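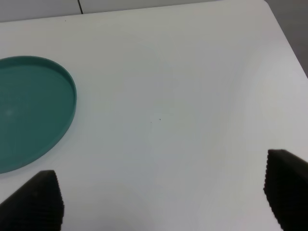
Fig. 1. Round tray with low rim, left side of a white table.

Unit 4: Surface preparation and tray placement
Module tutor: Naima Ouazzani

Wipe the table from the far edge towards you, overlapping each pass. Fine specks show poorly on matt white under even light, so check again from a low angle. Set the tray down flat and do not drag it.
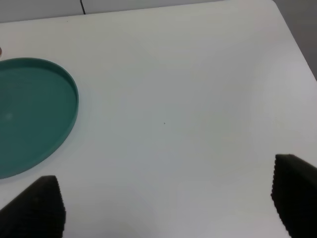

Items for sorting go in the tray one type at a time. Keep the centre of the table clear until the tray has been checked. Record any marks on sheet 579 before the September practical.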